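Ticket: Series page shows book 3 before book 1, and pre-order emails gone out twice
Opened by: site owner (romance author, self-published and small press)
Product: Witora author site, with Plustus mailing add-on
Priority: Normal, raised to High
Status: Resolved

Original report

I write small-town romance and run my own site on Witora. The series in question is Kuusk, five books set in the same harbour town, each with a different couple. Books 1 and 2 are out, book 3 is on pre-order and the last two are listed as coming soon.

Since I added the cover for book 3, the series page has been showing the books in this order: 3, 1, 2, 5, 4. I have set the reading order by hand in the series editor and saved it. In the editor it looks right. On the live page it is wrong, on my laptop and on my phone.

The second problem is worse. My pre-order announcement went out on Sunday through Plustus to my readers' list, which has 1,293 people on it. A good number of them wrote back to say they had received it twice. A few unsubscribed. I only pressed send once.

I have tried the following: cleared the browser cache, logged out and in, saved the series again, removed book 3 and put it back. Removing book 3 did change something. The other four went into the right order while it was gone, then went wrong again when it came back.

Reply from support

Thank you for the detail about removing book 3, it helps. Please could you check two things for us.

Open the book 3 entry and look at the field called Series position. Tell us exactly what is in it, including any spaces.

In Plustus, go to Lists and tell us the names of every list you see, and which of them were ticked for Sunday's message.

Please don't resend or send a correction yet. If the fault is in the lists, a second message will be doubled as well.

Reply from site owner

The Series position for book 3 says "Book 3". The first two say 1 and 2. I think I typed the word in because the shop feed asks for it like that, and I had both tabs open.

Books 4 and 5 have nothing in that field. I left them blank as they don't have covers.

Lists in Plustus: Readers, Readers (Flemo import), Advance readers. I ticked the first two. I thought the Flemo one was the people who signed up at the back of the ebook and Readers was everyone from the website.
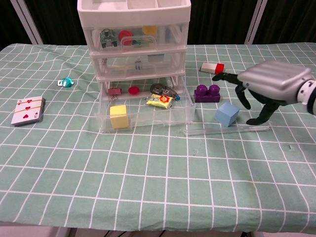

Photo: site owner

Reply from support

That explains both faults.

Series order. The position field takes a number only. When it finds text, the live page puts that book first, and blank fields are sorted by the date the entry was last edited, newest first. The series editor has its own saved order, which is why it looked correct to you. Please change book 3 to 3 and fill in 4 and 5 for the other two, even though they are only placeholders. The wording your shop feed wants goes in the separate field called Display label, lower down the same page.

Lists. Your Flemo import was done as a copy. We compared the two lists and 985 addresses are on both. Those readers got the message once for each list. Plustus will remove duplicates within one list but does not check across lists unless the setting Send once per address is switched on. It is off by default on older accounts, and yours is one of them.

We suggest:

Switch on Send once per address under Sending, then Defaults.
Merge Readers (Flemo import) into Readers. Choose Keep tags, or you will lose the record of who signed up from which book.
Leave Advance readers alone. Those people have agreed to something different and should stay separate.

Before you merge, export both lists and keep the files. A merge can't be undone from your side.

Reply from site owner

Positions filled in for all of them. The series page is now right on the laptop. The phone still shows the old order.

I exported the lists and merged with Keep tags. One question before I go further. Some of the people who unsubscribed after the double email will have been on both lists. If they unsubscribed from one, does the merge put them back on the other? I don't want to be writing to anyone who has asked me to stop, especially not about a love story they were already fed up with hearing about.

Reply from support

On the unsubscribes: a merge takes the stricter status. If an address is unsubscribed on either list it ends up unsubscribed on the merged one. You can check this by opening Readers, filtering by Unsubscribed and sorting by date.

On the phone: the mobile page is cached separately and refreshes overnight. You can force it under Site, Publishing, Rebuild mobile pages. It takes a few minutes and visitors will see the old version while it runs.

Reply from site owner

Rebuilt, and the phone is correct now. Order is 1 to 5 and the pre-order button is under the right cover. I filtered the unsubscribes and the ones I recognised by name are all there.

I would like to send a short apology to the list. Is it safe?

Reply from support

Yes, with the default switched on. We would send a test first to two addresses of your own, one that was on each of the old lists before the merge. You should get one copy at each. If you have one address that was on both, use that as well — it is the best test of the three.

The setting applies to new messages only. If you duplicate Sunday's message to save time, the copy will carry the old setting with it, so start from a blank one.

Reply from site owner

Test done from a blank message. One copy at each address, including my old one that was on both lists. The apology went out this afternoon with the first chapter of book 3 attached as a link. No reports of doubles so far and several kind replies, mostly asking whether the ferry captain gets his own book. (He does, it's book 4.)

One thing for your developers. The position field should refuse letters, or at least give a warning. I saved that page several times and it never complained.

Reply from support

Passed on as a feature request. The help page for Series position has been changed in the meantime to say numbers only, and it now mentions Display label.

We will leave the ticket open until tomorrow evening and close it if there is nothing further.

Ticket closed. Cause: text in a number field; overlapping lists after import. Fix: positions corrected, mobile pages rebuilt, lists merged, Send once per address enabled.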